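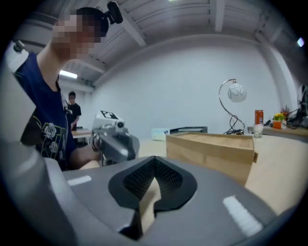

Afshin Zarei would put the budget for the tables before the budget for the grippers. Most purchase plans do the reverse, he argues, and that is why so many of them come back for more money in their second quarter.

The complaint is a fair one. A small group that sets out to buy hand-held grippers for recording manual tasks usually starts with the unit price, multiplies it by the number of operators, adds shipping, and sends the sheet upstairs. The sheet gets approved. Then the bench work begins, and the real costs arrive one line at a time: spare fingertip pads, batteries, storage, printed markers, a second charger, and the hours of whoever resets the objects between recordings.

Zarei's own sheet, drawn up for the Zakine workshop, is laid out by station. A station is one table, one operator, two grippers, a head-mounted device, and the props for whatever task is being recorded. Everything on the list belongs to a station or to the shared pool. If an item fits in neither place, it is struck out until somebody can say who will use it.

The method has one clear advantage. When a station is added, its full cost is added with it. Under the older sheet, kept by the purchasing office, a new operator showed up as two grippers and nothing else. The table, the lighting, and the extra storage were absorbed by a general line that had been set the year before and was already spent by September.

Pads and other wear parts

Fingertip pads are the part most often left out. They are cheap next to the body of the gripper, and the quote from a supplier may show them only as an accessory. They also touch every object, all day. Zakine bought its grippers from Trinix with one set of pads fitted and one in the box, and placed its first reorder well before the plan allowed for it.

The sheet now carries $600 per station per year for wear parts. That covers pads, fasteners, and replacement marker blocks. Markers deserve a line of their own in any larger plan. A scuffed or peeling square costs almost nothing to replace, but a morning recorded with a bad one may have to be done again, and the labor is charged either way.

Pad surface is worth settling before the order goes in. A textured pad holds smooth or light items better than a plain one and collects more dirt. A group working mostly with boxes and packaging can accept that. A group working with food or soft goods should price a second type of pad and the time it takes to change over.

Quotes and what they leave out

Two suppliers were asked to bid on the expansion, Trinix and Nevton. The Nevton quote was lower per unit and excluded calibration. The Trinix quote included calibration on delivery but charged for any repeat after the first. Neither fact was on the front page.

Zarei put both quotes on the same footing by working out the cost per station over two years, with one calibration on delivery and one repeat. The gap closed to $1,739 across the whole order, still in Nevton's favor. Zakine went with Trinix. The existing pads and chargers would carry over, and a mixed pool would have meant two sets of spares on the same shelf.

A reader in a different position might well choose the other way. A group with nothing on the shelf has no old stock to protect. The point of the exercise is to compare the same thing twice, and a per-unit price does not do that.

Lead time should be read with equal care. Both bids gave it in weeks from receipt of order, and in both cases the clock started when the deposit cleared. At Zakine, payment approval takes longer than the purchase approval that comes before it. The plan now shows the two as separate steps.

Space

Floor space is harder to price, and many plans leave it at zero. A person working with a gripper in each hand needs clearance to both sides and behind. Two operators back to back need more than twice the room of one, for the simple reason that each of them steps away from the table to change tasks.

Zakine had assumed it could fit 12 stations in its main room. The figure came from dividing floor area by table area. With walkways, case storage, and somewhere to put the props, the floor plan would not take that many, and the order was cut before it was signed. The tables themselves were plain ones from Liu, picked for a fixed height and a surface that could be wiped down.

Cases take up space too. Every gripper that ships in a hard case comes with a case that must live somewhere, and returning a unit for service without one tends to cost extra. Zarei lists shelf length for cases in the same column as the tables.

Labor

Equipment is the smaller half of the budget. On the Zakine sheet, operator pay passes the purchase cost of a station within the first year, and reset work adds to it. Reset means putting objects back where they started, checking that each device is on and charged, and noting which task comes next. If the operator does it, the recording rate drops. If a second person does it, that person can usually cover two stations — sometimes three, when the tasks are slow.

Zarei recommends running one station for a full month before ordering the rest. The month gives a real figure for pads, a real figure for reset time, and a list of small things to buy. His own list included cable ties, a label printer, bins in three sizes, and a better chair.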